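Feltutow Show Moves to New Ground, Keeps Entry Fees Where They Were

FELTUTOW — The Feltutow Horse and Country Show will be held in September on the fields off the Caltuteo road, after the old riverside site flooded for the second spring in a row. Organizers say the new ground is bigger, flatter and easier to reach with a trailer. They also say that every ground looks good on a map, and that exhibitors are right to wait until they have driven onto it before believing any of it.

The main ring opens at 8 a.m. with in-hand classes. Ridden classes follow in the second ring, and jumping starts once the course has been walked and the judges agree the surface is fit to use. There will be nine classes for young riders, the same number as last year. Last year's show took 863 entries. The show is not forecasting a record this time, having forecast one before and been wrong.

Trailers should come in by the north gate only. Cars use the lane past the Nirent feed store, where the turn is easy to miss. Satellite navigation has been known to send drivers to a farm track on the wrong side of the creek, so the show office suggests following the yellow signs once past the store. The signs will go up the evening before. Anyone who remembers the signs from two years ago is entitled to their doubts, but they have been repainted and the arrows now point the same way on both sides.

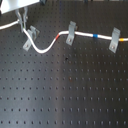 Will there be enough parking for trailers?

There is marked space for 22 large trailers on hard standing next to the rings, given out in the order they arrive, and everyone else will park on grass. If the grass is too soft in the morning, the overflow field across the lane will be opened instead, which means a longer walk.

Nirent is sponsoring the jumping and has put up the prize money for the open class. The Sárközi Cup for best local pony returns after a year away. The rules for it have been rewritten, as the old wording let almost any pony within a day's drive count as local. Ponies must now be stabled in Feltutow or Caltuteo from March onward, and the office will ask for proof.

Food stands, a dog show and a small craft tent will run through the afternoon. A weather plan is in place — the show has had weather plans before — and any decision to cancel will be posted on the show website by 6 a.m. Entry fees will be refunded in full if the whole show is called off, and by class if only part of it is.

Entry forms and the full schedule are available from the Feltutow show office. Late entries will be taken on the day at a higher fee, if there is room.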